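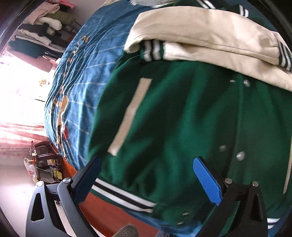
The green jacket on the bed, cream sleeve folded over.

We came back from the lake last night and I want to write a few things before I forget them. It was our first time renting a cottage in December, and I was a little afraid of the cold. The place belongs to Marjatta Räsänen, who has four cottages near Stenditz. We paid 651 euros for the week, firewood included.

The road is plowed until the last 700 meters. After that you walk with a sled, and with our bags we made the trip two times. Marjatta had written this in her message, but I read it too fast.

The cottage itself was very good. Small kitchen, a strong stove, and a sauna which Anjani wanted to use every evening. I prefer the mornings — the lake is gray and quiet then, and one can drink coffee at the window for an hour.

The shop in the village closes at 4, so buy your bread early. For next year we have asked for the same cottage, but in March, when the days are longer.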